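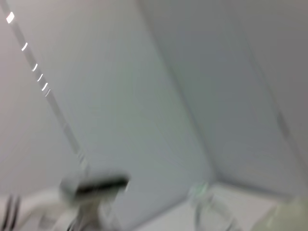 Figure 3. Wrist camera output during a fast reorientation of the arm. Motion blur softens every edge, and the bright points on the narrow diagonal strip are drawn out into short streaks.

4.2 Rejecting blurred input

The arm was assembled in a shared workshop in Treltberg from printed links and hobby-grade servos. Its wrist carries a small colour camera, fixed to the gripper body by a printed bracket. Early versions of the controller, which we call Lis, passed every image to the pose estimator. This worked while the wrist was moving slowly. During large rotations the estimator still returned a pose, often with high confidence, and the arm steered toward it.

Figure 3 is typical of the input that caused trouble. Large plain surfaces fill most of the view, and the objects near the bottom have lost their outlines. The short streaks are the strongest local contrast available, and a corner detector tuned on still images will happily lock onto them.

We tried two remedies. The first was a shorter exposure, which reduced the smear but raised the noise under the workshop's ceiling lights to a level the estimator could not tolerate. The second was a sharpness gate placed ahead of the estimator. Each image is reduced to grey, and the variance of its Laplacian is compared with a fixed threshold. Images below the threshold are dropped, and the controller holds its last accepted pose until a better one arrives.

The threshold was set by hand on 500 images, sorted as usable or unusable by Kusum Dixit and Yeison Valderrama working separately. They disagreed on 119 of them, mostly slow pans with mild blur - these were left out of the tuning set. A held-out set of 2000 images was kept for the tests in Section 5.

The gate has one known weakness. A blank wall seen from a stationary wrist also scores low, and the controller cannot tell it from a blurred view. We therefore read the joint encoders as well. If no joint has moved in the past 200 ms, the gate is bypassed and the image goes through with a reduced weight.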